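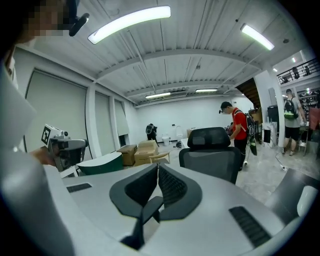
Down at floor level

I've got a bit evangelical about floors lately, so bear with me. We moved out of the old place on Zurkgate in March, and it was only when the rugs came up that I saw what I'd been walking on for years. Crumbs, grit, a whole button, and a sort of grey felt that I think used to be my jumpers.

So in the new place I made myself a rule – no rugs until I'd lived with the bare floor for 13 weeks. I lasted 2 before my feet got cold and I cracked! But those two weeks taught me plenty. I sweep in the evening now, when the low light from the hall shows up every bit of fluff, and I go towards the door instead of round and round like I used to (all that ever did was move the dust to the other side of the room).

A few of you wrote in after the last issue asking about squeaks. Mine were terrible by the stairs. I tried talcum powder brushed into the gaps, as my gran used to do, and it helped for a while, then they came back louder. In the end it was one loose screw. One! I'd been stepping over that patch like a burglar for a month.

Rugs, then. I bought a flat woven one from Sotelo in Ildale, second-hand, and it's lovely, but it slides. Get a proper underlay and cut it an inch smaller than the rug all the way round, or you'll have a pale border peeking out that you can't unsee. I cut mine the same size as the rug, obviously.

Somebody also asked whether I'd ever go back to carpet. In the bedroom, yes, tomorrow. Everywhere else I'm too fond of being able to drop a plate of toast and just wipe up the butter.

Next month I'm doing skirting boards, so if you've got a good way of getting old gloss paint off the curly bits, please send it in – I've got 102 feet of the stuff to get through and I've already gone off the idea.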